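Ticket 1179 – Desktop powers off after a few seconds, no display
Site: Siltcombe
Opened by: Trinidad Goicoechea
Assigned to: Telmo Salcedo
Status: Closed

Fault as reported: the machine starts, the fans run for a few seconds, then it powers off and tries again. Nothing on the monitor. It had been moved to another desk the previous afternoon and worked once after the move.

Step 1. Swapped mains lead and wall socket. No change.

Step 2. Disconnected everything external except power. No change. Monitor tested on the neighbouring desk, working.

Step 3. Held the power button for 30 seconds with the lead out, refitted, started. Same cycle. Unit brought to the bench.

Step 4. Side panel off, case laid flat. Inspected for swollen capacitors and loose screws, none found. Began stripping to minimum configuration.

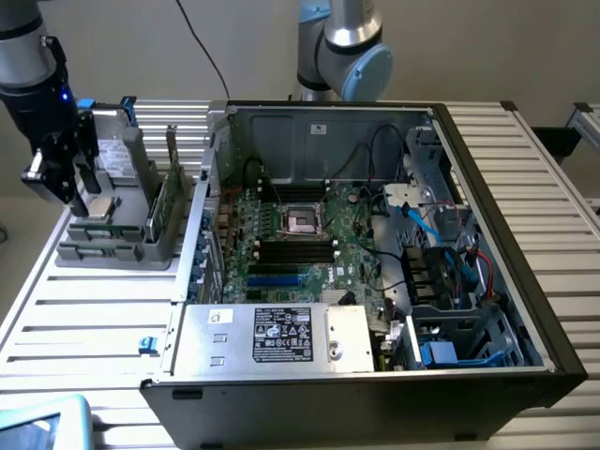 Stripping order matters with an intermittent short, so remove one part at a time, test, and write the result down before touching the next. Parts that come out go upright in the slots of a tray and stay there until the fault is found. The hard drive, with its white label, and the green circuit card are both stored that way, and the memory module has the slot at the front. The black memory slots are easiest to reach with the case on its side. Leave the power supply where it is until the board has been ruled out.

Step 5. Supply tested on the Peeters tester with a dummy load. 12 V rail dropped out after four seconds. Repeated three times, same result.

Step 6. Fitted known good supply from stores (shelf 112). Machine started and stayed on. Refitted memory, card and drive in that order, with a start between each. All passed.

Step 7. Memory test left running overnight – no errors. Drive self-test passed.

Cause: failed power supply. The move is probably coincidence, although a worn switch contact can't be ruled out.

Action: old supply tagged 339 and put in the scrap cage. Machine returned to Siltcombe. User confirmed normal start the next morning.

Last updated: Jun 21, 2020

Comments (3)

Macarena Ortuño: We had the same four-second cycle at Ledholm. Ours was the front panel button sticking. Worth unplugging the switch header before step 5.

Telmo Salcedo: Agreed, will add to the checklist.

Ada D'Amico: Is the dummy load kept with the tester? Can't find it.

Related tickets
Fans at full speed after sleep
Drive not detected following cable change
Clock resets at every start
Stores request 122: replacement supplies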